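Talk notes – Tiling Small Rooms, evening course in Lillisley
Speaker: Angeliki Andreadis
May 10, 2022

1. Opening

Good evening, and thank you to Zixuan Cheng for the invitation. I will speak for 34 minutes, then questions. Please stop me if I use a wrong word for a tool. I learned this trade in Greek, and some tools I still know only by their Greek names.

Ask the room: who has already tiled a wall? Who has taken tiles off a wall? (Usually the second group is bigger. Wait for the hands.)

My subject tonight is planning. I will not show how to mix adhesive, Zixuan will do this with you next week in the workshop.

2. Measure first

Tell the story of the Notard apartment. The owner gave me the width of the wall by telephone, and I ordered 196 tiles. When I came with my own tape, the wall was 16 millimeters narrower at the top than at the bottom. The tiles were enough, but my drawing was useless and I had to make a new one on the kitchen table.

Points to say:
– Measure the width in three places: low, middle, high.
– Measure both diagonals. If they are different, the wall is not square.
– Write the numbers on the wall with a pencil. Paper gets lost.

Pause here. Let people write.

3. Where does the first tile go?

Many beginners start in a corner. The corner looks like a safe place, but it is almost never straight, and the mistake travels with you along the whole wall. I start from a vertical line near the center, and I move this line left or right until the cuts at both ends are wider than half a tile.

Show the dry layout with the 12 sample tiles on the table. Move the line once so that they see how the end cuts change. Somebody will ask about the laser. Yes, a laser is good. A long level and a pencil are also good.

4. The place where the tiles stop

This part of the talk I like the most, and I should be careful not to stay too long. A tiled wall must end somewhere. It can end at a corner, at a door frame, or beside a plain wall, and the eye goes directly to this line.

Gray square tiles with a lighter grout, next to a smooth charcoal wall, make every grout line easy to follow up to the edge. With this kind of contrast, I decide the edge before I decide anything else. 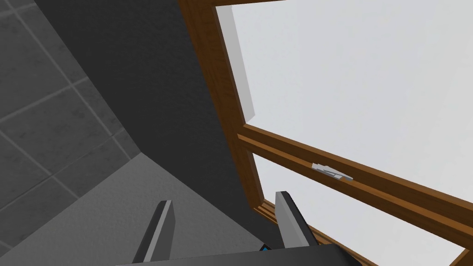

5. Grout color

Bring out the sample boards from Bassey. Pass them to the left side first, because last time the right side kept them.

Light grout shows the pattern of the tiles. Grout in the same color as the tile hides small differences in the joints. For a first wall I recommend the same color, or very near to it. Dry grout is also lighter than wet grout, so make a test piece and leave it until the next day.

6. Questions they usually ask

Can I tile over old tiles? Sometimes. Knock on them and listen. If the sound is hollow, take them off.

How many extra tiles? One box more than the calculation, from the same batch. Mention the hotel in Ferham, where the second batch was a little more yellow – we put it behind the doors.

7. Before they leave

Collect the boards. Remind them to bring knee pads and old shoes next week. The sign-up sheet for the workshop is with Zixuan, near the door.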